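Brorketti bin demos, README

Updated Saturday, February 24, 2018. Notes by Kyrylo. Rough, will clean up later.

What's in here
928 demos of picking single things out of a metal bin. Arm driven by a person the whole time, no scripted motions. 136 of them are failed grasps, kept on purpose, marked fail in the index. Don't drop them unless you mean to.

Two ways of recording. Most are remote (hand controller, operator standing on the left side). The last 300 are hand guided, arm in soft mode, operator pushes it around. Column "mode" says which, 0 = remote, 1 = hand. Mixing them is fine for vision stuff – for force stuff keep them apart, the hand ones have operator push in the signal.

Objects
Household and toy bits, hard and soft. Tape roll, work glove, tennis ball, rubber duck, a clear plastic package, and so on. Full list in objects.txt. Names in there are not consistant, "glove" and "work_glove" are the same thing. Bin gets reshuffled by hand between runs, no fixed layout.

Bin is clamped to the table. Walls slope in, so things near the edge are harder. Metal is scuffed and shiny in places, expect glare in the depth channel.
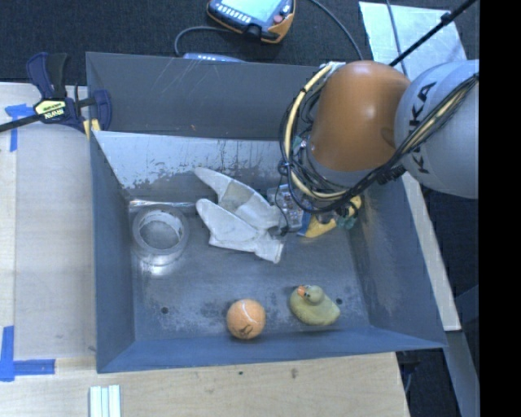 Valentyna Kravchuk wrote in after the first release that the start pose drifts between sessions, and that she had to re-align everything before her policy would train at all. She also wanted the operator id per demo, not per session. Fair. Operator id is in now. Start pose is not fixed, use the first joint reading of each file and don't trust the header.

Known problems
– gripper state lags the joints by a few samples in remote mode
– session 7 has the clock wrong, order is ok
– some fail labels were done late at night by me, Ostap rechecked half of teh list

Format
One folder per demo. joints.csv, gripper.csv, color and depth stills, note.txt if the operator typed anything. Train/test split is by session. Please keep it that way.

Questions to Anoma Sheikh or me. Next batch planned for August, hand guided only.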